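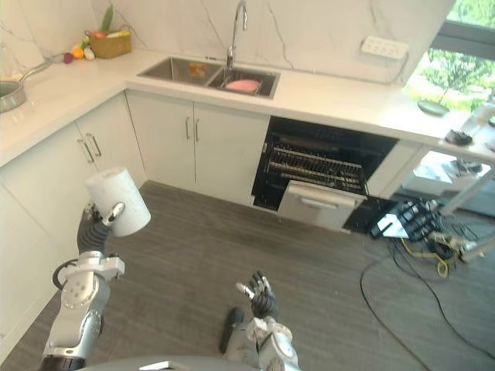 Left hand with the paper towel roll, sink side of the kitchen.

Saturday, Dromell kitchen

Chore for the day is the paper towel roll. Tatum's sheet calls it "solved." I don't buy it. A roll is light, round and forgiving, and a hand that can hold one up has told me nothing about a wet plate.

Sestetti wants 400 tries before anyone says the word chore again. Fine by me. I'd also like the start pose moved now and then, and the roll laid on its side as well as upright. A roll on the rack over the left basin is a fair test – round thing, bars under it, not much to push against.

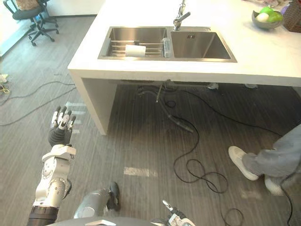

Hands

Dantas quotes 2,000 grasps between services. I'd want to see their log. Ribbed sleeve bunches up above the fingers and I don't like fabric that close to the hinges.
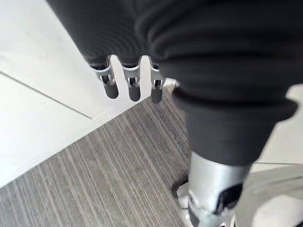
Check the cuff before every block and write down where it sits. Same for the cables on the floor.

Still to do: 183 clips to label by hand, 7 per batch. Drops go in as drops, no "partial success." For the record, I can put a paper towel roll away without a spreadsheet.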